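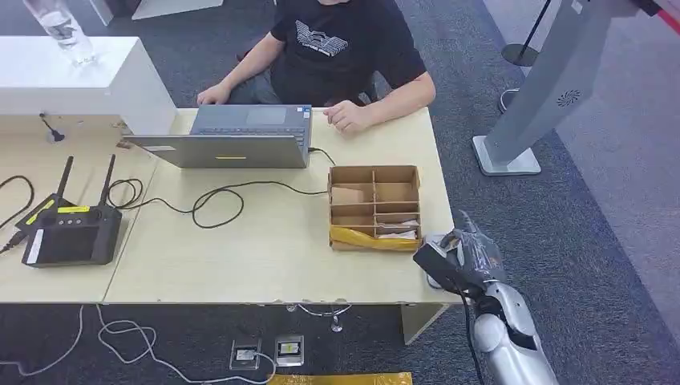 『Dinance』本編を見ていない人が、スピンオフ『Umau』から入っても大丈夫ですか?

カテゴリ:テレビ・配信 > 恋愛リアリティ番組

おかゆ三杯目

恋愛リアリティ番組にくわしい方、教えてください!

先月から友人に強くすすめられて、Soveckで配信中の『Umau』を見はじめました。まだ第2話の途中なのですが、もうすっかり夢中です。海辺の宿に男女が集められて、夕食の席順を毎晩くじで決めるというだけの仕組みなのに、どうしてあんなに緊張するんでしょう。第1話の最後、席札をめくるところで思わず立ち上がってしまいました。

ただ、見ていてどうしてもわからないところがあるんです。

出演者の多くが『Dinance』という本編シリーズの出身なんですよね? みんな初対面のはずなのに、到着した瞬間に「え、あの人が来たの」という空気になったり、スタジオの人たちが「ああ、あの橋の人ね」と笑ったりします。橋ってなんですか。わたしだけ置いていかれている気がして、そのたびに一時停止して検索してしまいます。検索すると今度は結末まで目に入りそうで怖くて、すぐ画面を閉じて、また最初に戻って……というのをくり返しています。

とくに知りたいのは、第2話で途中参加してくる獣医の男性のことです。玄関に入ってきたとき、先にいた女性二人が目を合わせて、ひとりがそのまま台所に引っこんでしまいましたよね。あれは本編で何かあったということでしょうか。本人は「前回はいろいろお騒がせして」としか言わないので、何をお騒がせしたのか気になって仕方ありません。

本編をさかのぼろうかとも思ったのですが、調べたらシーズン3だけで全26話もありました。一話が40分あるので、仕事をしながら全部見るのはかなり先になりそうです。そのあいだに『Umau』の最終回が来てしまったら、職場でうっかり誰かに結末を聞かされそうで、それも困ります。

そこでお聞きしたいのは、次のようなことです。

・本編を見ないまま『Umau』を続けて見ても楽しめますか
・もし少しだけ見ておくなら、どのシーズンのどのあたりがいいですか
・獣医の人は何をした人ですか(本編のネタバレは大丈夫です。『Umau』の第3話から先のネタバレだけはご遠慮ください!)
・「橋の人」とは誰で、橋とは何ですか

長くなってしまってすみません。どれか一つだけでも教えていただけたらうれしいです。

麦茶とリモコン

ようこそ!! この質問、待ってました。Dinanceはシーズン1の初回から追いかけていて、職場の昼休みにも見ているくらい好きなので、長文になるのを先に謝っておきます。

まず、本編なしでも大丈夫です。自信をもって言えます。うちの妹は『Umau』から入って、そのあと本編に戻っていった順番なんですが、「先に大人になった姿を見てから学生時代のアルバムを見てるみたいで楽しい」と言っていました。だから順番についてはあまり悩まなくていいと思います。

そのうえで、わかると何倍も面白くなるところがあるのも本当なので、質問にあったものから書いていきますね。

【獣医の人について】

シーズン3の出演者です。本編のDinanceは『Umau』とルールが違っていて、主役の女性が一人いて、毎回の終わりに「鍵」を渡された人だけが次の回に進めるという形式です。獣医の人は初回で真っ先に鍵をもらった、いわゆる本命でした。第一印象はもう満点に近かったと思います。主役の女性が緊張で言葉につまったとき、黙って自分の椅子を半分ずらして、隣に風よけを作ってあげた場面があって、あそこは何度見てもいいです。

ところが中盤の第14話で、別の参加者から「番組が始まる直前まで、別の人と暮らす約束をしていたらしい」という話が出ます。本人の説明は「約束は春に終わっていた」でした。でも日付の話になると少しずつ言うことが変わるんですよ。最初は春、次は「梅雨の前」、最後は「気持ちの上では春」。この「気持ちの上では春」がファンのあいだで流行語みたいになりまして、いまだにうちの家では、片づけが終わっていないのに終わったと言い張る人に向かって使われています。

で、第15話で鍵をもらえずに帰ります。帰るときにスーツケースを持ったまま、主役の女性に向かって十分くらい話し続けるんです。謝っているのか言い訳しているのか、見る人によって意見が分かれるところで、配信当日の感想スレッドは一晩で760件まで伸びました。わたしもそのうちの何件かを書いたひとりです。当時は怒っていました。今見返すと、ちょっとだけ気の毒にも見えます。

「お騒がせして」というのは、ほぼ間違いなくこの件のことです。

【台所に引っこんだ女性について】

ここがいちばん大事かもしれません。あの人はシーズン4の主役です。シーズン3には出ていないので、獣医の人とは本編では会っていません。じゃあなぜあんな反応になるのかというと、シーズン4の初回で「前のシーズンで許せなかった人はいますか」と聞かれて、迷わず獣医の人のことを答えているんですよ。しかも、かなり具体的に。「スーツケースを持ったまま長く話す人は苦手です」とまで言っています。

つまり彼女からすれば、画面越しに文句を言った相手が、本物の大きなスーツケースを転がして玄関から入ってきたわけです。そりゃ台所にも行きます! あの場面は知ってから見るとまるで別物なので、第2話だけでも最初から見直すのをおすすめします。

【犬のこと】

聞かれていませんが書かせてください。獣医の人が第2話で首から下げている小さな革の札、あれは本編に出てきた老犬の迷子札だと思います。シーズン3の自宅訪問の回に登場した、耳の片方だけ寝ている茶色い犬です。主役の女性より犬のほうが画面に映っている時間が長かった気がするほどで、あの回だけは獣医の人が嫌いな人でも全員ほめます。犬がその後どうしているかは『Umau』の中で本人が話すので、ここでは書きません。

【さかのぼるならどこか】

わたしなら次の順番にします。

シーズン3の第1話。獣医の人の第一印象を知っておくため。
シーズン3の第9話。自宅訪問と犬。
シーズン3の第14話と第15話。騒動の全部。続けて見てください。間をあけるとつらいです。
シーズン4の第1話。前半の質問コーナーだけでも可。

これで5話です。週末の午後があれば見終わります。お菓子は塩気のあるものがいいです、途中で甘い場面が多いので。

時間が余ったら、シーズン4の最終話の前の回もぜひ。Bensaidという山あいの古いホテルに泊まる回で、シリーズ全体で一番きれいな雪景色が出てきます。ここの327号室というのが、その後も何度も話題になる部屋です。『Umau』の第2話の夕食で誰かが「327に比べたら静かだね」と言って、何人かが笑いますよね。あれは、夜中に暖房の配管がずっと鳴って、大事な告白が三回も中断されたという話です。カンカンカン、と鳴るたびに二人とも黙って天井を見るんです。もう大好きな場面で、書いているだけでまた見たくなってきました。

【橋について】

橋の人は、『Umau』で一番年上の、眼鏡の男性です。シーズン2の出演者で、つり橋の真ん中で告白しようとして、足がすくんで一歩も動けなくなり、主役の女性に手を引かれて戻ってきました。告白はできずじまい。それなのに次の回の鍵はもらえたんですよ。そこがDinanceのいいところだと思っています。

シーズン2は画質が少し古くて、音楽もかなり大げさなので、最初に見るのはあまりすすめません。好きになってから戻るとたまらないシーズンです。

【結末を避けるコツ】

Soveckのアプリは、番組ページを開くと最新話の見出しが一番上に出ます。これがけっこう危ないです。ホーム画面の「続きから見る」の列から直接再生すると、見出しを通らずにすみます。それと、番組名で検索すると関連する言葉の候補が並ぶのですが、そこに出演者の職業と「結婚」とか「破局」とかが一緒に出てくることがあるので、視聴が終わるまでは検索しないほうが安全です。疑問が出たら、ここに書いてください。みんな喜んで答えると思います(少なくともわたしは喜びます)。

第3話、楽しんでくださいね。いま記憶を消して第3話を見られる人が心からうらやましいです!

角砂糖ふたつ

全部見たほうがいいです。シーズン1から順番に。飛ばすともったいない。自分は夏休みに一気に見ました。最高でした。

獣医は自分は好きです。悪く言われすぎ。

夜ふかし灯台

上の麦茶とリモコンさんの説明がすばらしいので、足りないところだけ補足させてください。それと一つだけ訂正も。

獣医の人が「梅雨の前」と言ったのは第14話の途中ではなく、第15話の冒頭、朝食の席です。細かくてごめんなさい。でもここは順番が大事で、第14話の時点ではまだ「春」で押し通しているので、主役の女性も一度は信じて鍵を渡しているんです。一晩たって朝食で言い直したことで、彼女の顔がすっと変わります。パンにバターを塗る手が止まるところ、音楽もなくて、あの演出には拍手しました。第14話と第15話を続けて見てください、という意見にはわたしも大賛成です。

補足の一つめ。本編を全部見る時間がない方には、Soveckに総集編があります。シーズンごとに一本ずつで、シーズン3のものは本編2話分くらいの長さです。番組ページの「話数」のタブには出てこなくて、一番下の「特別編」というところまで下がると見つかります。わたしも長いこと気づきませんでした。ただ、総集編では犬の場面がばっさり切られています。そこだけは本当に残念なので、第9話は別に見てください。

補足の二つめは、『Umau』の席順のくじについてです。本編を知らない人のほうが素直に楽しめるのは、じつはこの部分かもしれません。本編のファンはつい「あの人とあの人を隣にするために仕組んでいるのでは」と疑ってしまうんですよね。わたしも最初の数話はずっと疑いの目で見ていました。でも公式の裏側映像で、くじの箱を出演者が交代で用意しているところが映っていて、それを見てからは疑うのをやめました。疑わないで見ると、席札をめくる瞬間がこんなに楽しいのか、と驚きました。おかゆ三杯目さんが第1話で立ち上がったと書いているのを読んで、うれしくなってしまいました。その見方が一番いいと思います!

三つめ。エンディングの曲が終わったあとに、毎回一分ほどの短い映像があります。自動再生を入れたままだと次の話に飛ばされてしまうので、設定で切っておくのがおすすめです。第2話の最後には、台所に引っこんだ彼女がそこで何をしていたかが入っています。第3話の前に見てもまったく問題ない内容で、むしろ見てから進んでほしいです。わたしは声を出して笑いました。

橋の人については、好きすぎて冷静に書けないのでやめておきます。一つだけ言うと、シーズン2の再会特番で、番組が終わってからもう一度あの橋に行った話をしています。ひとりで行ったそうです。渡れたかどうかは、いつか特番でどうぞ。

おかゆ三杯目(質問した人)

みなさん、ありがとうございます! こんなにたくさん教えていただけるとは思っていなくて、電車の中で読みながらにやにやしてしまいました。

さっそく教わった順番で、シーズン3の第1話、第9話、第14話、第15話と見ました。シーズン4の第1話は今夜の予定です。

獣医の人、第1話の椅子のところで「なんだ、すごくいい人じゃないか」と思い、第9話の犬で完全に味方になり、そのあと朝食の場面で頭を抱えました。バターの手、止まりましたね。止まるとわかっていても息が止まりました。角砂糖ふたつさんが「悪く言われすぎ」と書いている気持ちも少しわかります。スーツケースの場面は、せめて一度床に置いてほしかったです。

『Umau』第2話の最後の映像も見ました。自動再生で飛ばしていました! あれを見ないまま第3話に行くところだったので、危なかったです。最初から全部見直して、第1話の分も確認しました。

シーズン1から順番に、というのも最終的にはやってしまいそうです。先に『Umau』を追いついて、それから冬のあいだにゆっくり本編に戻ろうと思います。327号室の配管の音は、がまんできずに今週中に見るかもしれません。

ベストアンサーは、とても迷いましたが、最初にくわしく書いてくださった麦茶とリモコンさんにします。夜ふかし灯台さんの補足にも本当に助けられました。

麦茶とリモコン

わあ、ありがとうございます! そして夜ふかし灯台さん、訂正ありがとうございました。見返したらたしかに朝食でした。何十回も見たつもりでいたのに、ずっと夜の場面だと思いこんでいました。

第9話で味方になって朝食で頭を抱える、まったく同じ道を通ってきました。シーズン4の第1話を見たら、ぜひまた感想を聞かせてください。質問コーナーの彼女の早口は、字幕を出して見るのがおすすめです。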